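Chapter 2
Power Supplies and Internal Connections

Learning objectives

After studying this chapter, you should be able to:

Explain how a power supply changes wall current into the voltages a computer uses.
Read the rating label on a power supply and work out the limit on each output.
Estimate the load of a basic desktop system.
Follow the correct order for removing and refitting power cables.

Key terms

alternating current, direct current, rail, ripple, rated output, efficiency, form factor, standby voltage

2.1 Why the power supply comes first

Faults in a desktop computer are often blamed on the part that shows the symptom. A machine that restarts under load is assumed to have bad memory. A drive that drops out of the system is replaced, and the new drive does the same thing a week later. In many of these cases the part is sound and the voltage reaching it is not. For that reason this book deals with the power supply before memory, storage or cooling.

The power supply takes alternating current from the wall outlet and delivers direct current at several fixed voltages. Each of these outputs is called a rail. The three main positive rails in a standard desktop supply are +12 V, +5 V and +3.3 V. A separate standby rail, also at 5 V, stays live whenever the supply is plugged in and its rear switch, if it has one, is on. The standby rail allows the front button to start the machine. It also means that a computer that has been shut down is not free of voltage until the cord is removed. 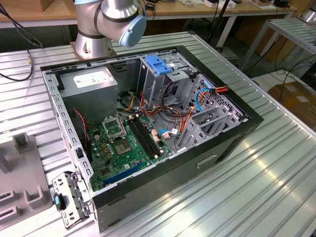
Chapter text by Mansa Antwi
Technical review by Elikem Aryee

A tower case should be laid on its side before the internal cables are handled. With the side panel off and the components facing up, the weight of the supply is carried by the case and the screws can be removed without the unit dropping onto the motherboard. In many tower designs the supply sits in an upper corner at the rear. In others it is mounted at the bottom. The wiring is the same in both layouts, although cable lengths differ.

2.2 The rating label

Every supply carries a label listing its input range and the maximum current for each rail. The power available on a rail is found by multiplying voltage by current:

P = V x I

The sum of the separate rail limits is usually greater than the total rated output of the unit. This is not an error. The +5 V and +3.3 V rails share parts of the same circuit and cannot both be run at their maximum together. The label gives a combined limit for these two rails, and the combined limit is the one to use in calculations.

Worked case. The Drevamau office tower used in the exercises draws 62 W at idle with one drive fitted. Under full processor load the draw rises. The technician should record both values at the wall and note that a wall reading includes the losses inside the supply. A supply with an efficiency of 80 percent that takes 100 W from the outlet delivers 80 W to the components. The remainder leaves the unit as heat.

2.3 Connectors

The main connector feeds the motherboard and carries all of the rails. A second connector supplies the processor. Drives and add-in cards have their own. Connectors are keyed, so that each fits in one direction only. If a connector needs more than firm hand pressure, stop and check the key and the latch. Adapters of the type sold under the Tondenus name in the parts list may be used for drives. They should not be used to feed a graphics card.

Modular supplies have detachable cables. The ends that enter the supply do not follow a common standard, and a cable from one maker's unit may put the wrong voltage on a pin of another. Keep each set of cables with its own supply. A full pin table is given in the appendix on page 583.

Before you begin Section 2.4

Shut down the computer, switch off the supply, and unplug the cord. Press the front button once to drain the remaining charge. Do not open the housing of the supply itself under any circumstances. The large capacitors inside can hold a dangerous charge long after the cord has been removed.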